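4. Evaluation of the Mollon Assembly Kit

4.1 Scope of the evaluation

The Mollon kit is sold as a complete teaching and research package for small-scale robotic assembly. The supplier, Bevstead, provides the printed parts, the sheets of reference markers, a software licence and access to a support portal. The robot arms are bought separately. This section reports on the kit as delivered and does not assess the arms, on which the laboratory already held a favourable internal report.

Three questions were set before the kit was unpacked: whether the parts could be handled by a two-finger gripper without modification, whether the marker-based localization supplied with the kit was adequate for the assembly tasks in the manual, and whether the documentation would allow a new graduate student to reach a working configuration unaided. The third question received less attention in earlier reviews of comparable products, although it accounts for much of the real cost of ownership in a university setting.

The evaluation used software release 2 of the kit. An earlier release was installed briefly and then removed, as its calibration files could not be read by the current portal. No results from the earlier release are included in the figures given below.

4.2 Workspace and materials

All trials were carried out in the laboratory's Calvo cell, a shared workstation with a black work surface and a green backdrop. The colour of the surface matters to the localization software. The manual recommends a dark, low-sheen surface and warns that detection may suffer on pale or glossy tables. Our surface has a slight sheen, and no attempt was made to reduce it, in keeping with the intention to test the kit under ordinary conditions.

The kit parts used in the trials are white and carry square fiducial markers on one or more faces. Bevstead supplies the markers already fixed to the blocks and includes spare adhesive sets. Each marker has its own identifier, and the relation between marker and part geometry is stored in a parts file that the user may edit. Printed reference sheets are placed flat on the work surface to establish a common coordinate frame for the cameras.

Two camera views were recorded for each trial: a fixed view of the work surface and a close view from the wrist. The kit software accepts either view alone, or both together. Where both are used, the estimate from the wrist view takes precedence once the gripper is within a user-defined distance of the target.

Placement of the reference sheet was found to be the most sensitive step of the set-up. The manual devotes a single paragraph to it. The sheet must lie flat and must remain clear enough of other parts for its markers to be read, yet the suggested layout leaves little room for the blocks once the larger parts are on the table. A revised layout was drawn up by the laboratory and is included in the supplementary material.

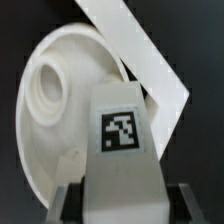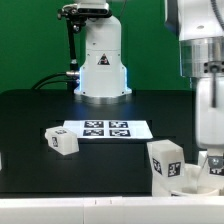 Figure 3. Kit parts in the Calvo cell, in the wrist view (first image) and the fixed view (second image). The reference sheet with four markers is seen in the fixed view.

4.3 Procedure

Each trial began with the arms in their parked position and the parts set out according to the revised layout. The operator started the localization routine, confirmed that the reference sheet had been detected and then released the task script. Operators were instructed not to adjust any part by hand after release. Where a part fell or a script halted, the trial was recorded as incomplete and the reason was entered in the log.

A total of 271 trials were completed or attempted under this procedure. They covered the placing, aligning and inserting tasks in the kit manual. Tasks requiring a hand-over between arms were run last, after operators had become familiar with the software. This ordering was practical but introduces a learning effect, and the hand-over results should be read with that in mind.

A single exposure setting was used throughout. The manual suggests that exposure be adjusted for each part, but doing so added a manual step to every changeover and was considered unrealistic for teaching use.

4.4 Observations on handling and localization

The tall blocks were well suited to a parallel grip. Their flat sides gave consistent contact, and operators made few complaints about them. The round and curved parts were harder to work with. The manual gives grip points for only some of them, and the remainder had to be found by trial. For a product marketed as ready to use, this is a notable gap.

Localization from the fixed view was dependable while at least two markers on a part remained visible. With one marker visible, the position estimate was usually acceptable but the orientation was less steady, particularly when the marker was viewed at a steep angle. The wrist view compensated for this in most of the placing tasks. It was of less help during insertion, where the held part may conceal the feature into which it is to be placed.

The software reports a confidence value for every detection. Operators came to rely on this value, and it is regrettable that the log does not record it by default. Recording can be switched on in a configuration file, but the setting is described only in the portal and not in the printed manual. Log files are also capped at 3,000 entries, after which older entries are overwritten without warning. One afternoon of trials was lost in this way and had to be repeated.

4.5 Documentation and support

The written documentation is clear in its treatment of installation and weak in its treatment of faults. Error codes below 200 are listed with causes and remedies – those above are listed by number alone. Support requests submitted through the portal were answered courteously, and in most cases the reply contained the information that the manual should have held.

Bevstead has advised that a revised manual will be issued in October. The laboratory has provided its notes on sheet placement, grip points and log settings for consideration in that revision.

4.6 Comparison with the Wustholm set

The laboratory has used the older Wustholm set in its undergraduate program for several years. That set has no markers and depends on fixtures bolted to the table. It is slower to rearrange, but a part in its fixture is always where the script expects it to be. The Mollon kit offers greater freedom of layout and demands more care in return. For introductory classes the Wustholm set remains the simpler choice, while the Mollon kit is better matched to graduate projects in which perception is itself part of the work.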